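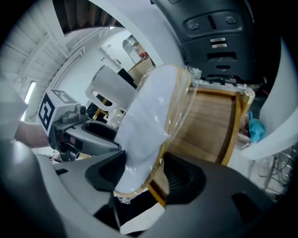
Wrapped piece between the fingers, side panel still in its film.

8/14/21, Stustotham bench

Film again! I keep coming back to it because it's the part of tidying up that everyone forgets about. A bare cup is a nice problem. Wrap the same shape in clear plastic and it gets shiny, it crinkles, and the outside you grab isn't quite the outside of the thing.

Question for the Vuner notes: could a machine clear a tray like ours yet? My guess in July was 2,000 demos before it got interesting. We're at 529, and I'm already more hopeful than I was (the Min policy picks sensible spots for the fingers, even on shiny stuff). Kettles still worry me, handle and spout both.

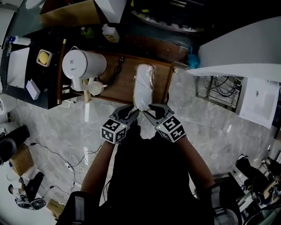 Two hands on the wrapped one, kettle on its side at left.

Two-handed is where I'd put our time. Squeeze from both sides and the film has less room to slide. Want 35 more like this, then 13 with the cable moved off the tray to see if it matters.

To do: ask Wisimach about softer pads.

Filed under: Chores & Handling

Comments (2)

Try thicker film too, it behaves very differently.

Would love to see the kettle numbers when you have them!

Last updated 8 days after posting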